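4. Results: what writers do when a thing has no name

4.1 The notices

The notices come from Fliltix, a message board where people in Ostel and Stikstead post things they have lost, found, or want to give away. We collected every post from the two towns over eight months, beginning in May. After removing repeats, posts about pets, and posts with no object in them at all (people thanking a neighbor, complaints about parking), we had 2329 notices. Most of them are short. A typical one gives the thing, one or two details, a street or building, and a way to get in touch.

For most notices the choice of noun is easy. Keys are keys, and the writer who has lost them will say how many and what the key ring looks like. Gloves, umbrellas, phones, scarves and bicycles behave in the same way. The noun comes early, often as the first word, and it doesn't change between the title and the body. These notices are treated in Section 3 and will be used here only for comparison.

This section deals with the 193 notices in which the writer seems to have had trouble. We put a notice in this group when at least one of three things was true: the writer used a placeholder such as "thing," "thingy" or "piece"; the writer used two or more nouns for the same object; or the writer said outright that they did not know what the object was called. Three coders read the full set separately. Where they disagreed, the notice was talked over and kept only if all three came to accept it. Most disagreements were about the second test. A writer who says "bag" in the title and "backpack" in the body has used two nouns, but one is simply a wider word for the other, and we left such cases out. A writer who says "pole" in the title and "handle" in the body was kept.

The group is uneven. Found notices are more common in it than lost notices, as might be expected: the person who lost a thing usually knows what it was for, and the person who found it may not. Giveaway notices are common too, mainly from people clearing out a house that belonged to someone else. Loose parts make up a large share of the group. A part that has come away from its appliance often has a name in a manual, but few people have read the manual, and fewer remember it.

4.2 Shape, color and size

When the noun fails, writers fall back on how the thing looks. We sorted the words they used into shape, color, size, material, and use. Shape was the most frequent of these, then color. Material was less frequent than we had thought it would be, and the writers who gave it were often unsure, adding "I think" or a question mark. "Plastic?" stands alone as a sentence in several posts.

Shape words fall into two kinds. The first kind names a solid or an outline: block, square, ring, tube, strip, disk. The second kind borrows the name of some other object: "like a small boat," "shaped like a lipstick," "a sort of hockey puck." The borrowed names are livelier and are remembered better by readers (Section 6), but writers use them mainly when the first kind has run out. A flat rectangular thing will be called a rectangle or a block, and the writer moves on. An object with one odd curve in it gets compared to an animal.

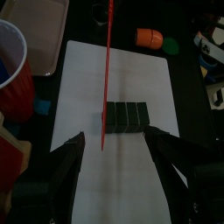 Groups of like objects raise a question that single objects do not. The writer must decide whether to name the group or its members. "Four blocks" and "a row of blocks" may be said of the same things, but they tell the reader to look for different things. In our notices, writers who lost such a group nearly always named the members and gave a count. Writers who found one were more likely to name the group, using words such as "set," "row," "bunch" or "pack." One finder in Ostel posted "a set of something, green" and received a reply the same evening from someone asking how many there were.

The difference has a plain explanation. An owner knows how many there should be and is worried about getting all of them back. A finder sees only what was left on the bench or under the seat and can't be certain that it is complete. "Set" is a poor word from this point of view, as it suggests that nothing is missing, but finders used it freely. Only a few protected themselves with "part of a set" or "might be more somewhere."

Color terms were simple. Writers held to the basic words and changed them, if at all, with "dark," "light" or "bright." The narrower color words that shops use almost never appeared, even in giveaway notices, where a seller's habits might be expected to show. When such a word did appear it was usually in a post by someone who still had the box. We also found that color moved forward in the sentence when the noun was weak. With an ordinary noun, color often waits for the second sentence ("Lost my umbrella near the library. It's blue."). With a placeholder, it comes before the noun and sometimes takes its place altogether ("Found: small red plastic something").

Size gave more trouble than color. Few writers measured. They compared the object to a hand, a coin, a phone or a shoe box, and readers often wrote back to ask for more. Length was the exception. For anything narrow, writers were willing to guess in inches or to say "about as long as my forearm," and these guesses drew fewer follow-up questions than any other statement of size.

4.3 Long thin things

Long thin objects deserve a separate look because English has so many everyday words for them. The notices use stick, rod, pole, bar, wand, pin, needle, straw, dowel, skewer and handle. Dictionaries separate these by thickness, stiffness, material, and use. Writers on Fliltix do separate them, but loosely, and the same object may pass through three of the words in one exchange.

Stick is the widest. It was used for wood, metal and plastic alike, and for things as different as a drum accessory and part of a window blind. It is also the word that writers gave up most easily. In exchanges where the owner came forward and used another word, the finder took over the owner's word in the next message in almost every case. We saw no exchange in which an owner gave up a word of their own for "stick."

Rod was used for things thought to belong to something larger, such as a curtain, a shelf or a tent. A thing that stood alone was seldom called a rod. Wand was the least common of the three main words and the most open to change. It was used for toys, for cosmetics, and for slim objects with one end different from the other. That last use seems to us the most interesting. A writer looking at an object like the one in Figure 4, very narrow at one end and rounded at the other, has good grounds for any of these words, and the choice will depend on whether the length or the tip is what first strikes them.

To see how much the tip matters, we went back to the notices for long thin objects and marked each one for whether an end was mentioned. Where an end was mentioned, the main noun was less often "stick." Writers who described an end also wrote longer notices and were more likely to add a use, even a wrong one. One Stikstead finder called a thing "some kind of stirrer or pointer, has a bulb at the end." Another called a tent part a "knitting wand." In both posts the writer seems to have reasoned from the end back to the purpose — an end with a shape of its own looks as if it must be there to do something.

Surroundings have a part in this as well. Objects found in a kitchen or near food were given kitchen nouns (skewer, straw, stirrer), and objects found near a school were given school nouns (pointer, pencil). The effect is clearest in giveaway notices, where the writer usually says which room the thing was in. A box of mixed items from a kitchen drawer produced "long cooking stick" for an item that the new owner later identified as part of a loom. The writer had no other reason to think of cooking.

We also compared our group with a small set of notices from Yeon, a town with a printed newsletter and a fee for each line. The comparison is limited, as the newsletter is edited before it goes out. Even so, the Yeon notices use "stick" less and use "part" more. Paying by the line leaves little room for two nouns, and the writers there settle on one word that can't be wrong.

Figure 4. A long, thin red stick with a rounded tip, over a white cutting board.

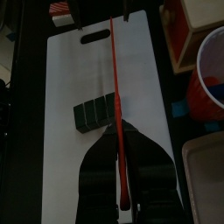

4.4 Changes during an exchange

So far we have treated each notice as a finished text. Many are only the first move. Where replies were public, we followed the wording through to the last message and noted each change of noun. Changes were made most often in the second message, the first one written by someone other than the poster, and most of them stuck. A correction was seldom marked as one. Repliers simply used the word they preferred, and posters picked it up without comment.

Placeholders lasted longer than we expected. Some pairs of writers arranged a place and an hour to hand over "the thing" and never called it anything else. In these exchanges the color word did the work of the noun from start to finish, and neither writer asked for more.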